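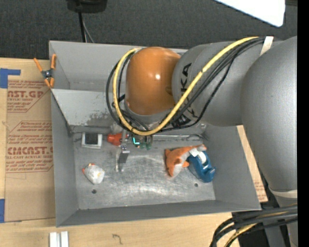 KUKA arm over a metal bin on the bench.

Thread on the Grinitow bridge march, for people asking what went on downtown. I walked most of it and I'll stick to what I saw and what I was told.

The march was called by the Rarngate tenants' group and the bus drivers' local. They want the Zorkulell bridge kept open to buses and foot traffic while the council decides whether to sell the land on the east bank.

Start was the parking lot behind the old Rätsep department store. People stood in the lot for a good while before anything moved. There was one sound truck and the speakers on it were bad. From the back I could make out one word in three.

The permit was for 1,000 people. The organizers had a clicker at the lot gate and got 557. I would not call that a failure for a cold December morning, but it is a lot fewer than came out in April.

The April march went the other way, from the bridge to city hall, and it filled both sides of Canal Street. This one kept to the right lane and traffic passed on the left. Some drivers honked. Hard to tell which kind of honk.

Signs were mostly hand lettered. KEEP THE 26 RUNNING was the most common. The 26 is the bus that crosses the bridge, and for a lot of people on the east bank it is the only one. There were also a few left over from the school closure fight.

Police had motorcycles at the front and two vans at the rear. They closed each cross street as the march came up to it and opened it again right after. I saw no arrests and no pushing. One officer told a man to get down off a bus shelter and he got down.

A small counter group stood outside the bank at Canal and Fourth. They had a banner in favor of the sale. There was shouting back and forth while the march passed and then it was over. The police line stayed there until the tail was a block away.

The bridge itself was the slow part. The city allowed marchers on the north walkway only, so everyone squeezed down from a full lane to a path you can walk two across. That took longer than all of Canal Street.

Speeches on the far side. A bus driver, a woman from the tenants' group, and a council member's aide who read a statement. The statement said the council member "is listening." That got some boos. The driver got the most applause, mostly for reading out the timetable of the bus that would replace the 26.

According to the driver, the new route adds 36 minutes to a trip to the hospital. I have not checked this against the city's own numbers. If anyone has the transit study, please send it to me.

Correction to an earlier post: I wrote that the council vote had been put off. It has not. The hearing was moved to a bigger room, same time. The notice on the city site is dated 12/18/20 and has the new room on page two.

Someone asked if the mayor was there. I didn't see the mayor, and neither did the people I asked at the front.

Public comment sign-up is at the clerk's window or by phone. You get two minutes. Written comments go in the record too, and you don't have to live in the district to send one.

I'll be at the hearing and will post from the hallway if they don't let phones in. Replies are open.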